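도마 냄새랑 칼자국, 버려야 하나요 살려야 하나요

Thaís Paiva
조회 3521

안녕하세요. 브라질에서 와서 한국 생활한 지 네 해째고, 요리는 그보다 훨씬 나중에 시작했습니다. 문장이 이상하면 너그럽게 읽어 주세요. 남편이 한 번 고쳐 줬는데 남편 맞춤법도 믿을 만하지는 않습니다.

고민은 도마입니다. 지난 4월에 이사하면서 흰색 플라스틱 도마를 새로 샀습니다. 처음 두 달은 애지중지했어요. 고기는 따로, 채소는 따로, 쓰고 나면 바로 씻어서 세워 두고요. 그러다 사람이 다 그렇듯이 느슨해져서 마늘도 썰고 김치도 썰고, 어느 날은 김치 썬 자리에 그대로 수박을 올렸습니다. 수박에서 김치 맛이 났습니다. 먹긴 다 먹었습니다.

지금 상태는 이렇습니다. 가운데에 칼자국이 촘촘하고, 그 자리가 불그스름하고, 마른 상태에서 코를 대면 마늘 냄새가 납니다. 주방세제로 씻으면 그날은 괜찮다가 다음 날 또 납니다. 시어머니는 소금으로 문지르라고 하시고, 회사 동료는 락스에 담그라고 하고, 인터넷은 베이킹소다에 식초를 부으라고 합니다. 부어 봤는데 거품은 아주 훌륭했습니다. 냄새는 그대로였고요.
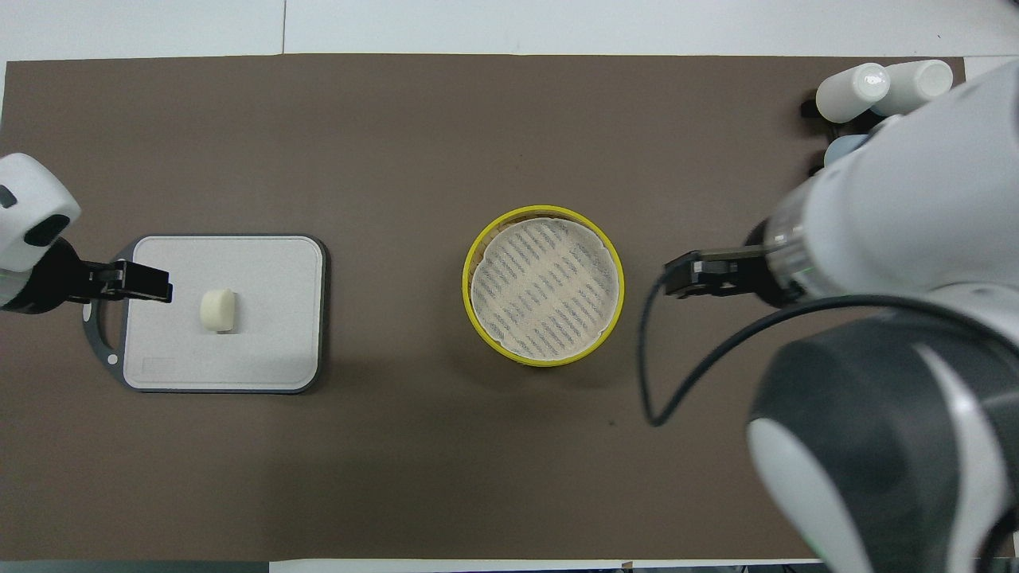

그래서 여쭙고 싶은 것은 세 가지입니다. 김치 물이 든 건 뺄 수 있나요? 칼자국이 어느 정도면 버려야 하나요? 그리고 다음에는 나무로 가는 게 나을까요? Kastier라는 데서 나온 나무 도마가 예쁘던데, 가격을 보고 창을 닫았다가 다시 열었다가 하고 있습니다. 지금도 열려 있습니다.

참고로 식기세척기는 없고, 부엌 창문은 북향이라 해가 잘 안 듭니다. 연말이라 손님이 좀 올 예정이어서 그 전에 정리하고 싶습니다. 미리 감사합니다.

Ivone Araújo
추천 70

저는 작은 밥집 주방에서 오래 일했고 지금은 집에서 두 사람 먹을 밥만 합니다. 도마를 수도 없이 갈아 치운 사람의 의견으로 들어 주세요.

베이킹소다와 식초 얘기부터 하겠습니다. 둘을 섞으면 서로 중화돼서 거의 맹물에 가까운 것이 됩니다. 거품은 보는 사람 기분을 위한 것입니다. 따로 쓰면 각각 쓸모가 있어요. 베이킹소다는 물을 아주 조금만 넣어 되직하게 개서 칼자국 방향으로 문지르고, 식초는 그걸 다 헹군 다음에 따로 바르면 됩니다. 마늘 냄새에는 이 정도로도 꽤 차이가 납니다.

김치 물은 다른 문제입니다. 고춧가루 색소는 기름에 잘 녹는 성질이라 물로만 씻으면 꿈쩍도 안 합니다. 키친타월에 식용유를 조금 묻혀서 붉은 자리를 문질러 보세요. 타월에 주황색이 묻어 나올 겁니다. 그다음 세제로 기름을 씻어 내고, 그래도 남으면 산소계 표백제를 따뜻한 물에 풀어 담가 두세요. 농도와 시간은 제품 뒷면에 있는 대로 하시고요. 마지막은 햇볕인데, 북향이라고 하시니 이건 유감입니다. 흐린 날 베란다라도 없는 것보다는 낫습니다.

락스는 소독용으로는 괜찮습니다. 찬물에 희석하고, 창문 열고, 장갑 끼고, 충분히 헹구세요. 다만 식초나 다른 세제와 절대로 섞지 마세요. 유독한 가스가 나옵니다. 위에서 식초 얘기를 했으니 같은 날에는 둘 중 하나만 쓰시는 게 좋겠습니다. 뜨거운 물도 안 됩니다.

고기나 생선 썬 도마에 바로 뜨거운 물을 붓는 분이 많은데, 단백질이 칼자국 안에서 익어 버립니다. 찬물이나 미지근한 물로 먼저 헹구고 세제로 닦고, 뜨거운 물은 맨 끝에 쓰세요. 순서만 바꿔도 비린내가 덜합니다.

버리는 기준은 손톱입니다. 칼자국을 가로질러 손톱으로 긁어 보고 턱턱 걸리면 고기용으로는 은퇴입니다. 거기는 솔도 잘 안 들어갑니다. 표면에 보풀 같은 게 일어나서 만질 때 묻어나면 그건 은퇴가 아니라 퇴출입니다. 저는 애매한 도마는 화분 분갈이할 때 받침으로 씁니다. 흙은 마늘 냄새에 불만이 없더군요.

나무 도마는, 글쎄요. 칼에는 좋습니다. 썰 때 소리도 좋고요. 그런데 통풍이 안 되는 부엌에서는 곰팡이가 먼저 좋아합니다. 쓰고 나서 바로 닦고, 벽에서 띄워 세우고, 가끔 기름을 먹여 줘야 합니다. 두 달 애지중지하고 느슨해지는 분이라면 (본인이 쓰신 말입니다) 플라스틱을 하나 더 사서 용도를 나누는 편이 마음 편하실 겁니다. 김치용 하나, 나머지 하나. 창은 이제 닫으셔도 됩니다.

Jumum
추천 26

윗분이 다 쓰셔서 저는 김치만요.

우유팩 펼쳐서 도마 위에 깔고 써세요. 끝나면 버리고요. 어머니가 평생 그렇게 하셨는데 저는 그게 궁상인 줄 알았다가 자취 시작하고 일주일 만에 똑같이 하고 있습니다. 칼질을 너무 세게 하면 팩이 뚫리니까 배추 밑동은 살살 하시고요. 아니면 가위로 자르면 됩니다. 도마가 아예 필요 없습니다.

그리고 썰기 전에 도마를 물로 한 번 적시면 색이 덜 뱁니다. 이건 제 체감이고 근거는 없습니다.

Pandia
추천 수 없음

저는 Hafstein 칼 쓰는데 도마는 아무거나 써도 잘 썰립니다. 도마보다 칼이 중요해요. 칼부터 바꾸세요.

Thaís Paiva
12월 27일 덧붙임

답변 감사합니다. Ivone 님 말씀대로 식용유로 문질렀더니 키친타월이 정말 주황색이 됐습니다. 도마 색은 많이 빠졌고, 가까이 보면 연한 분홍 정도는 남았는데 저희 집에서는 가까이 보지 않기로 했습니다. 냄새는 베이킹소다를 이틀 연속 쓰고 나서 거의 없어졌습니다.

손톱 검사는 가운데에서 걸렸습니다. 뒤집어 보니 뒷면은 새것 같아서, 그동안 한쪽만 쓴 제가 좀 원망스러웠습니다. 뒷면은 과일과 빵 전용으로 하고 고기용은 따로 하나 사기로 했습니다. 우유팩도 씻어서 말리는 중인데, 남편이 재활용하려고 두 번이나 내다 놓은 것을 제가 다시 들고 왔습니다.

Pandia 님, 칼은 그냥 있는 걸 쓰겠습니다.

나무 도마 창은 닫았습니다. 장바구니에는 들어 있습니다.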